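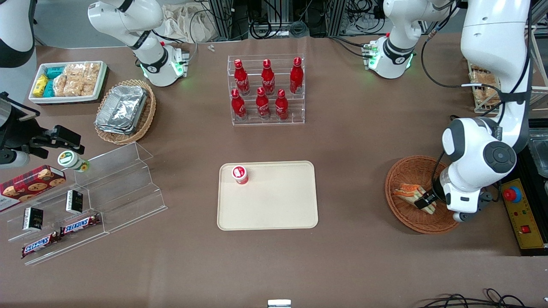
Lelteo Publishes Results of Two-Arm Gripper Comparison on Packaged Food

Lelteo has finished a comparison of two grippers for order picking in small food shops and cafeterias. The Flosent gripper, which has slim fingers, and the wider Skemell model were each mounted on the same pair of arms and given the same 50 orders to fill. The work was done in July at the company's test room on Namboodiri Street.

Orders were made up from everyday stock: triangular sandwiches in a wicker basket, Coca-Cola bottles in a tiered rack, Snickers bars on a stepped stand, foil food containers and bags of rice crackers. Each item had to be moved to a beige tray in the middle of the table. An item that was dropped or visibly crushed counted as a miss.

The Flosent gripper completed 86 percent of its orders with no miss. The Skemell model held bottles more firmly but had trouble with sandwiches, and it needed 9 restarts over the full run. Both were slow on the foil containers, which tend to stick together when stacked.

"Sandwiches were the item we argued over most," said Oana Nedelcu, test lead at Lelteo. "If you close too hard the filling moves, and if you close too lightly the thing slides back into the basket. We ended up setting the grip force separately for them."

Arm speed and controller settings were kept the same for both grippers. Finger pads were changed once per gripper, halfway through.

Lelteo will use the Flosent gripper in the next stage of the project, which adds chilled shelves and a second table. The Skemell model will be tested again with softer pads before a decision is made on its use for drinks.

The full results table and the item list are available on request from the Lelteo press desk.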